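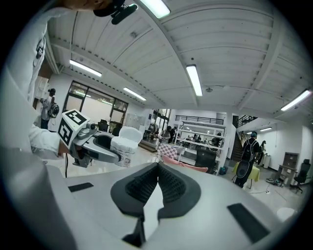
Both hand grippers at the Fedton workshop, the white one with its soft fingers closed.

Fedton shared workshop, gripper build group
Minutes of the meeting on 25 September 2021

I'm on minutes again, so you get them the way I write them. If I've got something wrong, shout before the next meeting and I'll fix it (last time I put the wrong glue in and two people bought it, sorry!).

Minutes of the last meeting
Agreed, with the glue corrected.

Where we are with the build
We spent most of the time on this, and I'm really happy with how it's going. The white body feels good in the hand now that the top is more rounded. We're keeping the dark gray fingers with the black mesh pads for the time being. One of us wants a softer mix for the next pour and one of us wants a stiffer one, so we'll make a pair of each and argue about it with the parts on the table.

The V shape stays. We went back and forth on whether the tips should meet flat or at a bit of an angle, and flat won, mostly for picking up small screws and washers. The brackets underneath are staying as they are until the new fingers are poured – no point redrawing them twice.

The silver and gray one
Still our favorite for grabbing round things, thanks to that curved jaw. The marker cube on top is fine, but the cable from the camera needs somewhere to go. I've snagged mine on a sleeve more than once. We talked about a clip, a spiral wrap and plain old tape. Tape for now, and I'll print a couple of clips at home and bring them in.

Please don't swap cubes between grippers without writing it on the sheet! We lost most of an evening to that in the Sasska tests, and I'd like my evenings back.

Recordings
We have 139 takes that we're happy with and 62 that need another look before we decide. The target stays at 265 good ones before anybody starts training anything. I know a few of you are itching to start now (me too), but we did agree on it.

The folder is called Clomus, same as the project, and it has a lot of loose files in it. Put yours in a subfolder with a title a stranger could understand. "test new FINAL b" isn't one.

Money
The kitty stands at 3,943, all of it in the shared account. We said yes to another batch of silicone and a second kitchen scale for the mixing, and no to the bigger printer. The printer can come back on the list when the Þrastardóttir order is paid for, which should be this month.

The room
We'd like a fixed corner for pouring, so that uncured silicone stays away from the chairs. The wall end was suggested and most of us liked it. Someone asked about the lights being too cold for matching colors – no decision, bring a lamp if you have a spare.

To do
Me: print cable clips, tidy the top level of Clomus.
Silicone people: pour one soft pair and one stiff pair, label both.
Everyone: go through your own doubtful takes and mark them keep or toss.
Whoever has the long hex key: please bring it back.

Next meeting
Same place, as soon as the new fingers are cured. I'll send a message around with the time.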